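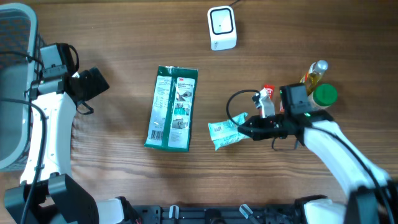
*A wooden table with a gray basket at the left and small things lying on it.*

**Call for participants: the Flindadora household paper diary**

Kanura is a small research office that studies how people keep and lose everyday papers: receipts, warranty cards, letters from the school, bus tickets. We are looking for 56 households in the town of Edik and the villages near it. The study starts in January and continues for 6 weeks.

## What you will do

- Write a short diary entry every evening, after 7 p.m. if possible. One or two sentences are enough.
- Keep all paper that comes into your home in the envelope we give you. You may remove anything private before you return it.

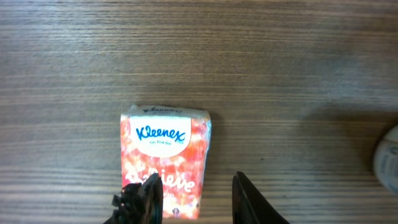
- Answer a telephone interview in the third week. It takes less than one hour and we can do it in English or in your home language, if you tell us early.
- Return the diary and the envelope to our office on MacBrayne Street, or ask us to collect them.

## Who can take part

You must be 18 years or older and live with at least one other person. Both owners and renters are welcome. We would be especially glad to hear from homes where three generations live together, because in the first study we had very few of them. You do not need to be an organized person. Please do not clean up your drawers before we begin.

People who work for a printing company or the post office can not join this time.
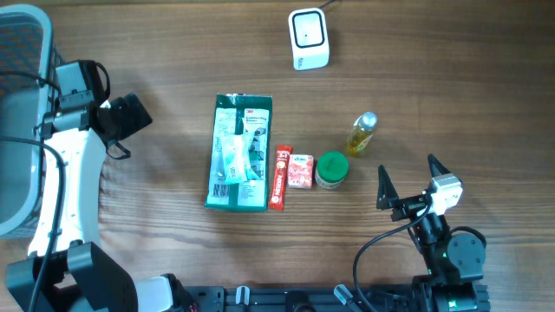 ## Payment and privacy

Each household receives 2,000 crowns at the end. If you stop after the interview, you receive 1,527 crowns. Your name is kept separate from your diary, and we destroy the list of names when the report is finished.

## How to apply

Write to the Flindadora team at the Kanura office, by letter or by the form at our front desk. Please tell us how many persons live in your home, their ages, and which hours are good for a call. We answer every application, also when the places are full. 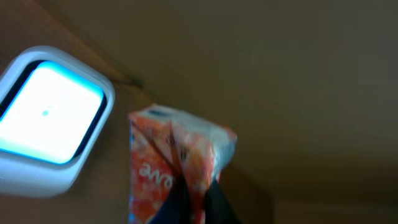
*White device with a bright screen, beside a beige-brown wall.*

The desk is open from 9 a.m. to 4 p.m. The entrance is on the side of the yard, second door.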